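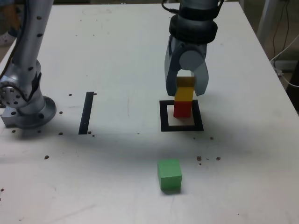
Selon Poppy Mottram, une cellule à deux bras se règle d'abord à la main, et l'écran ne vient qu'après : « Quand la pince referme ses doigts sur un cube, j'écoute autant que je regarde. »

Flemdale, le 20 juin 2025. L'atelier Narska publie le carnet d'entretien complet de sa cellule d'empilage Natar, et nous sommes ravis de le partager ! On y trouve le montage des embases, le passage des câbles le long du poignet, le contrôle des doigts et la reprise des repères noirs sur le plateau. Le tout tient en 7 fiches, rédigées au fil de près de 400 heures de fonctionnement.

La procédure de recalage est celle que nos lecteurs attendaient le plus. On desserre la pince, on l'amène au-dessus d'un cube, on vérifie que les deux doigts s'écartent également de part et d'autre, puis on recommence au-dessus du carré. Tous les 300 cycles, on contrôle aussi le serrage des vis d'embase — toujours en croix, toujours à la clé dynamométrique. 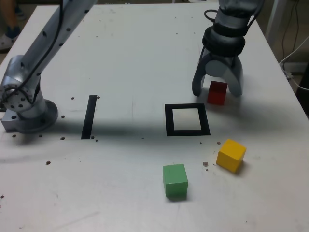

La cellule à deux bras

Le plateau mérite autant d'attention que les bras. Un coup de chiffon sec avant chaque série, un regard sur les bords du carré, et l'on remplace la bande dès qu'elle se décolle. Les câbles, eux, doivent garder assez de mou pour suivre le poignet sur toute sa course — c'est le point que nous avons repris le plus souvent, et la fiche a beaucoup gagné au passage !

Le carnet est disponible sur simple demande auprès de l'atelier. Une journée de réglage ouverte aux techniciens et aux enseignants aura lieu à Hebden en septembre.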